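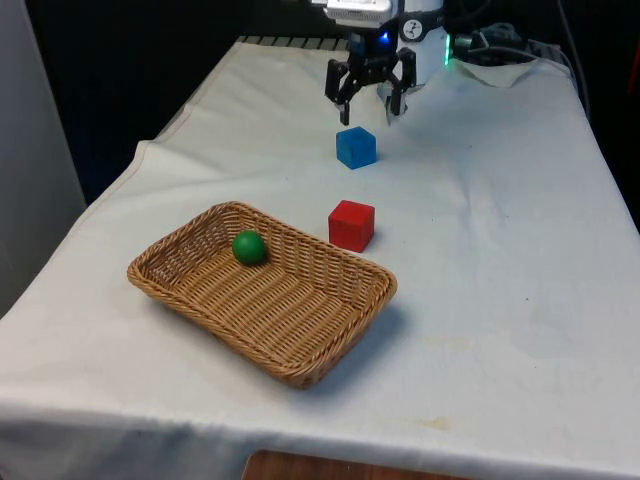 The long table with white cloth, wicker basket, green ball and the red and blue cubes.

Kestetari Toy and Play Library, Lindsay
Minutes of the September meeting

Start: 7:05 p.m. in the back room.
Chair: Keir Moncrieff. Five other members were present. Apologies were received from two members.

1. Minutes of the last meeting
Accepted with one correction. The shelf paint was grey and was wrongly written as green.

2. Table and cloth
The meeting discussed the white cloth on the long table. Keir finds that it makes the colours of the toys easy to see for small children. Another member said that it does not lie flat and bunches up at the far end, and a child who pulls on it can bring everything down. It was proposed to buy clips. After some discussion it was agreed to try clips for one month and then to decide if we keep the cloth or use the bare table.
Action: Keir to buy clips.

3. Baskets
We have now the choice between wicker baskets and the plastic boxes from Grondora. The price for a full set of plastic boxes is $400, delivery included. For the wicker it was noted that the rectangular shape stands well on the table, but the weave is harder to wash. The members with toddlers at home preferred wicker. Vote: four for wicker, two for plastic. Wicker is kept.
It was also asked that balls and cubes are not mixed in the same basket when they go back on the shelf. The labels will be rewritten in bigger letters.

4. Wooden cubes
The cubes are borrowed often and the families like them. The meeting agreed to spend up to $300 on more cubes from Vurnatari, in red and blue first, and yellow if the money allows it. Before the order is sent, somebody should check the corners of the old ones for splinters.
Action: Keir to ask for a quote.

5. Money
The balance of the account is $2156. The spending for cubes is not yet taken from this amount. The hall rent is paid until the end of the season.

6. Other business
The key for the side door is sticking again. Please do not force it, use the front door until the lock is looked at.
A parent asked if the library can open earlier in the morning. This is moved to the next meeting.

The meeting was closed at 8:20 p.m.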